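Cambiar los estores del salón: lo que hemos hecho al final

Llevábamos siete años con las cortinas que dejaron los dueños anteriores. Eran unas cortinas gruesas, de color vino, con forro, que en invierno se agradecían y en julio convertían el salón en una cueva. El salón da al oeste y tiene dos ventanas, una ancha y otra estrecha que queda detrás del sofá. A partir de las cinco de la tarde el sol entra de frente y no se puede leer ni ver la televisión sin cerrar del todo.

Empecé a mirar opciones en primavera. Al principio pensaba en venecianas, porque regulan bien la luz, pero mi hermana las tiene en la cocina y sé el polvo que cogen. Luego miré estores enrollables normales, de tela opaca, y me pareció que con ellos iba a tener el mismo problema que con las cortinas: o todo abierto o todo cerrado. Al final la decisión quedó entre un enrollable de tejido técnico, de los que dejan ver la calle, y un plisado de doble capa, con celdas de aire dentro.

Fui a ver muestras a Urkeo, que es una tienda pequeña que hay cerca del mercado. Me atendió Perrine Lecomte, que me dejó llevarme a casa un muestrario con la condición de devolverlo el mismo mes. Recomiendo mucho hacer esto. En la tienda, con los focos, casi todos los tonos claros parecen iguales. En casa, pegados con cinta al cristal a las seis de la tarde, uno tiraba a rosa, otro se veía gris y el que más me había gustado daba una luz verdosa bastante fea sobre la pared.

El tejido técnico lo descarté por la noche. De día se ve la calle desde dentro y desde fuera no se ve nada, pero con la lámpara encendida pasa lo contrario. Tenemos enfrente un edificio a 21 metros (lo medí en el plano del catastro, no con cinta) y no me apetecía cenar a la vista de todos. Se puede poner un segundo estor detrás, pero el presupuesto subía y el hueco de la ventana no daba para dos mecanismos.

Así que plisado. Elegimos el modelo Stustov en un blanco roto, sin cordón, que se sube y se baja con la mano desde el perfil inferior. En la ventana ancha lo pedimos con apertura también desde arriba – se baja la parte superior y entra luz por el techo sin que se vea la calle. Cuesta algo más y al principio dudé, pero es la función que más usamos.

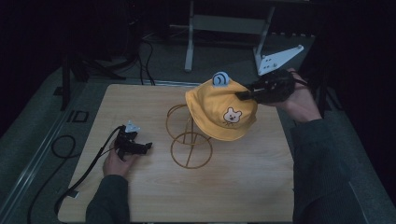
Sobre las medidas, que es lo que más me preguntan cuando cuento esto. Hay que decidir antes si el estor va dentro del hueco o por fuera, sobre la pared. Dentro queda más limpio, pero el hueco tiene que estar recto y los míos no lo están. Medí el ancho arriba, en el centro y abajo, y en la ventana estrecha había siete milímetros de diferencia entre el punto más ancho y el más corto. En ese caso se da la medida menor y el fabricante descuenta lo suyo. Conviene preguntar si lo descuenta él o si hay que darlo ya descontado, porque cada marca lo hace de una manera. Yo llamé dos veces para confirmarlo.

También hay que mirar la manilla. La de la ventana ancha sobresalía lo justo para rozar la tela al bajarla. Oluf Holst, el montador, propuso adelantar el soporte un poco hacia el interior. Se ve algo más el perfil desde el sofá, pero el estor baja sin tocar nada. La otra posibilidad era cambiar la manilla por una plana, y eso lo dejo para cuando pintemos las ventanas.

El plazo fue de tres semanas. La instalación se hizo en una mañana y Oluf se llevó los rieles viejos, cosa que yo no había pedido y que me ahorró un viaje al punto limpio. Quedaron los agujeros de los tacos, que tapé con masilla y lijé al día siguiente. Todavía se nota la diferencia de tono en la pared donde estaba la barra.

El precio total de la ventana ancha pasó por poco de 400 euros, montaje incluido. La estrecha fue bastante menos. Se puede encontrar más barato en grandes superficies, pero allí los anchos son fijos y tendría que haber cortado el perfil en casa, y para eso no tengo ni la sierra ni el pulso.

Después de un verano entero, estas son mis impresiones. El salón sigue siendo caluroso por la tarde, pero menos que antes, y se puede estar sin encender ninguna lámpara. La tela no oscurece del todo: para un dormitorio pediría la versión opaca. Se limpia con el cepillo suave de la aspiradora, sin apretar. En la parte baja de la ventana estrecha ya hay una marca de dedos, justo en el centro del perfil, que es por donde lo cogemos todos. He probado con un paño húmedo y ha mejorado bastante.

Teresa Nowakowski me preguntó en la entrada anterior si servirían para una puerta de balcón. Yo en la nuestra no los he puesto. Para puertas hay unas guías laterales que sujetan la tela a la hoja y evitan que se mueva al abrir, pero no las he probado. Si alguien las tiene, que lo cuente en los comentarios – es lo siguiente que tengo que decidir, junto con el color del pasillo.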